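White folding stool wont fold flat anymore, legs stiff - what do I do?

Posted by sellow_mom

Have a white stool, tube legs, the folding kind. Got it from a Nelliten closeout, no manual. Stopped folding all the way in September. Want it flat so it goes behind the door. Got it up on black plastic so I dont scratch anything.
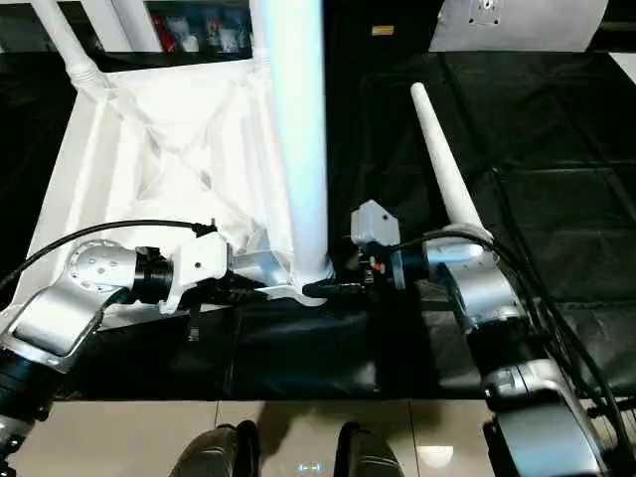
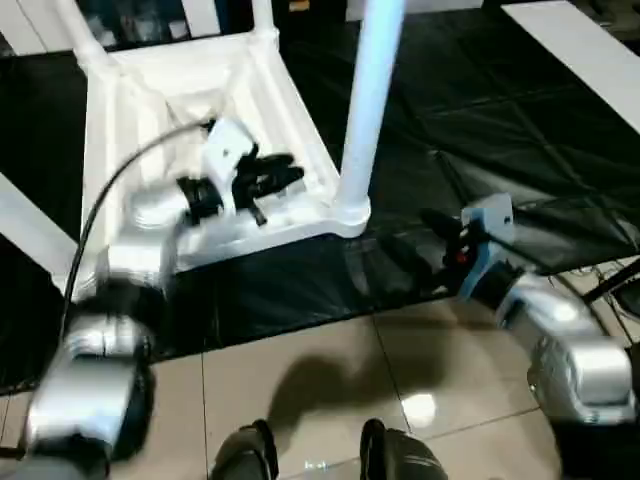

What I tried so far

Pushed on the legs. Wiggled them. Dish soap on the joints, helped for maybe a day. Husband says get the mallet, I say no. Is there a trick or is it done for? Paid 40 bucks so not tossing it yet. Need it for my mom by dinner time tomorow.

Tâm Giáp

No mallet!! Plastic corners crack and then its trash. Had one of these for years, same problem, was just grit in the joints. Do this:

Turn it over, legs up.
Old toothbrush, dry, all around every joint. Then a damp rag.
Let it dry. Overnight is best.
Dry silicone spray, short puff per joint. Not cooking oil, it gets gummy.
Open and close it slow, 5 times or so. Dont force it.

Also check the feet. If one is jammed on crooked the legs dont line up, twist it straight and try again. And rinse off that dish soap, it leaves a film that grabs dust.

Lommont50

check if a leg is bent. lay a ruler on it. if its bent no spray is gonna help you

abouzeid_fixit

Agree w/ the silicone. One thing tho, look at the fabric if yours has a fabric seat. Mine shrunk in the wash and pulled the frame tight, thought it was the hinges for weeks. Unhook one side if you can and see if it folds then. If it does its the seat, not the legs. New seat at the Abou Zeid shop by me was more than 40 so I just stretched the old one damp. Came out a little wavy but it folds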